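Keltstead breakfast club gets its tables taped and its Sundays back

The Sunday breakfast club at Keltstead community hall is back, and the first morning was a cracker. Doors opened at nine and 32 people had sat down to eat by half past, plenty of them new faces.

Martim Baptista, who runs the kitchen, spent the summer on a simple idea: mark the tables out in squares with tape, so that everyone learning to lay a place has lines to work to. "I wanted people to stop asking me where things go," he said. "Now they tell me!" 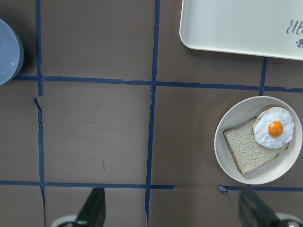
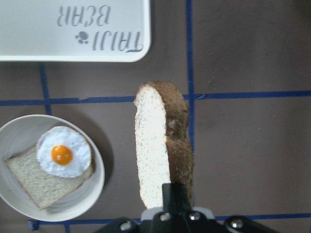

Egg on bread is the dish Martim teaches first, and he is wonderfully stubborn about it. Beginners get three goes before moving on to anything with a sauce. His favourite way to serve it is the plainest – a square slice of white bread in a round white bowl with a fried egg on top, no garnish, no fuss. The bread comes from Barros, the bakery on the corner, which has promised 96 rolls for the September open morning as well.

There's good news on money too. The raffle raised £348, enough for a second toaster and a proper set of pans. Sessions carry on every Sunday at nine, and children are very welcome if they bring a grown-up. Put your name on the sheet by the hall door, and come hungry.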